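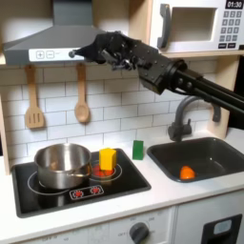 Figura 26. Dedo apoyado en el extremo derecho de la franja de mando de la campana, junto a la perilla pequeña.

7.4 Fallo: el dedo queda apoyado en el mando de la campana

Esta sección se aplica a la mano Ridgate montada en el brazo Drastgate, cuando se trabaja con la cocina de juguete del puesto de ensayo. Leer antes la sección 7.1 (parada de emergencia) y tener el pulsador de parada al alcance de la mano durante todo el procedimiento.

Descripción del fallo

En las tareas de pulsación, el programa Pappas ordena avanzar un dedo hasta tocar el mando, esperar y retirar. El fallo consiste en que la orden de retirada no se ejecuta. El dedo continúa empujando, la corriente del motor sube y la pantalla de Pappas muestra el aviso "Contacto no liberado". Si el aviso no se atiende, el brazo intenta compensar con la muñeca y puede arrancar la franja de mando o desplazar el mueble entero.

El fallo se ha observado sobre todo en la campana, porque el mando está alto y la mano llega con los dedos extendidos hacia delante. En el horno y en el microondas ocurre menos.

PRECAUCIÓN: No meter la mano entre los dedos del robot y la campana para "ayudar" a soltar. Con el motor bajo tensión la mano puede cerrarse sin aviso.

PRECAUCIÓN: No tirar de las dos varillas largas que salen por detrás del antebrazo. No son asas.

Procedimiento de liberación

1. Pulsar la parada de emergencia. El brazo mantiene la posición por el freno, pero los dedos pierden la fuerza.

2. Esperar 10 segundos antes de tocar nada. Este tiempo es necesario para que se descarguen los motores de la mano.

3. Comprobar en Pappas que el indicador de la mano está en gris. Si está en verde todavía, no continuar y pasar a la sección 7.6.

4. Retirar de la encimera y de los fuegos los objetos que estén debajo de la mano, por ejemplo la cacerola y los bloques. Retirarlos siempre por el lado izquierdo, sin pasar el brazo propio por debajo del antebrazo del robot.

5. Con dos dedos, doblar suavemente hacia atrás la punta que hace contacto. Debe separarse sin resistencia. No utilizar herramienta.

6. Mirar si el dedo roza también la perilla pequeña. En este caso levantar primero la punta y después apartarla; si se aparta de lado, la perilla gira y el estado inicial de la tarea ya no es válido.

7. Rearmar la parada y elegir en Pappas la opción "Retirar en línea recta". No elegir "Volver a inicio". El camino de vuelta a inicio pasa cerca del grifo y el antebrazo puede engancharlo.

8. Observar el movimiento hasta el final, con el dedo sobre el pulsador.

Nota: la franja de mando lleva impresos los signos más y menos. El punto de contacto programado se define con relación a estos signos. Si la impresión está gastada, es mejor cambiar la franja que corregir el punto a ojo.

Comprobaciones después del fallo

a) Tornillos de los dedos. Revisar uno por uno. Un tornillo flojo en la última articulación es causa frecuente de este fallo.

b) Cables del antebrazo. Ninguno debe estar tenso con la mano en extensión completa.

c) Fijación de la campana. Empujar ligeramente con la palma; no debe haber juego.

d) Umbral de contacto. El valor de fábrica es 1.000 en la escala interna de Pappas. Si alguien lo ha subido para evitar avisos, devolverlo al valor de fábrica.

e) Reposición de los objetos. Colocarlos según la ficha de la tarea. El bloque verde va de pie contra los azulejos, entre los fuegos y el fregadero.

Si el fallo se repite 2 veces en la misma sesión, dejar el brazo fuera de servicio, guardar el registro y enviarlo a la asistencia de Nindcombe. No borrar el registro aunque el programa lo proponga al cerrar.

Nota sobre versiones: en las versiones de Pappas anteriores a febrero de 2022 no existe la opción "Retirar en línea recta". Con estas versiones, retirar el brazo en modo manual, a velocidad mínima, y siempre con una segunda persona junto al pulsador de parada.

La liberación de los dedos cerrados sobre un objeto se explica en la sección 7.5.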